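Moving the books, finally
Posted by Iqra Jafri, 23/06/2021

So the library has arrived! All 396 books, across 3,000 miles, and I have spent every evening since sitting on the floor in front of them like a kid with a new fish tank.

I should back up. When I took the job out here I left the books in my aunt's spare room, telling her it would be for a month or two. It was four years. She was very sweet about it and only brought it up at birthdays. Then she decided she wanted the room for sewing, and I finally had to think about what it takes to move that much paper.

My first idea was to cull. I flew back in early June with every intention of halving the lot, and I lasted one shelf. I pulled out a battered guide to pond insects that I hadn't opened since school, sat down on the bed with it, and the next time I looked up it was getting dark. After that I gave myself permission to keep everything except the duplicates (I owned three copies of the same cookbook, and I don't even like the cookbook). Those went to Dreka, the used bookstore by the old post office, where they gave me store credit that I spent before I got out the door.

Boxes next. Please, please use small ones. I know the big box looks like the better deal, but books are so much heavier than you remember, and you will be the one getting it down the stairs. I pack hardcovers standing up, spines against the side of the box, and paperbacks flat in stacks with the big ones at the bottom. Heavy stuff like atlases goes in first. Fill the gaps with crumpled paper or with T-shirts - I got half my summer wardrobe across the country this way.
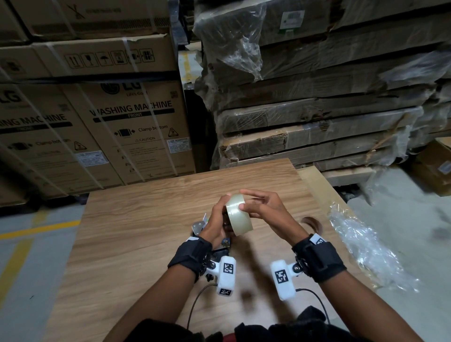

The other thing I did, and I'm a bit proud of this, was to number every box and keep a list in a notebook. Box 1 was poetry and the small plays, box 2 was the start of the mysteries, and so on up to 40. It slowed me down a lot. My cousin Sisay, who had come over to help carry, finished a whole pot of coffee while I was still writing out box 6. But when they landed here I knew which one had the dictionaries and which one had the books I wanted next to my bed that first night, and I only had to open two of them before I went to sleep happy.

For shelves I went with Damik, the ones with the plain uprights you can keep adding to. They took me a weekend to put up and one of them leans very slightly toward the window. I've decided it's fine. I love how they look with the hall light on.

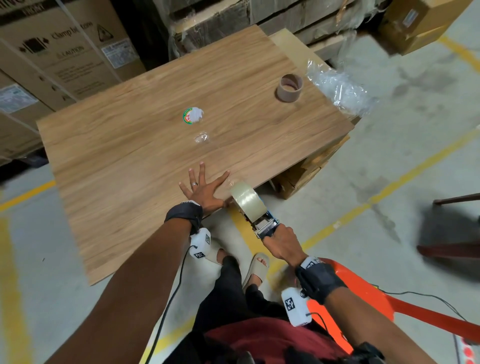 Packing tape going onto the front edge of a board, cardboard boxes underneath.

And then the best part, the order! Before, I had everything by author, very proper, and I never found anything new because my eye always went to the same places. This time I tried putting books beside each other that I thought would get along. The pond insects are next to a novel set on a houseboat. All the sea voyages run into the weather books. There is one shelf that's only for books other people gave me, with the notes still tucked inside, and I keep going back to that one. My uncle's handwriting is in four of them.

Cooking is a mess and will stay a mess until I work out whether bread counts as cooking.

I've also started rereading, one a week, picked by running a finger along the shelf with my eyes closed. First up was a thin little history of the town of Lino that I must have bought on a trip and never read a page of. It's wonderful! There's a whole chapter on an argument over a bridge that went on for decades, and I've been telling everyone at work about it whether they want to hear it or not.

If you have a system for your own shelves, the stranger the better, leave me a comment. I still have the bottom row to fill and I haven't decided where the ghost stories go.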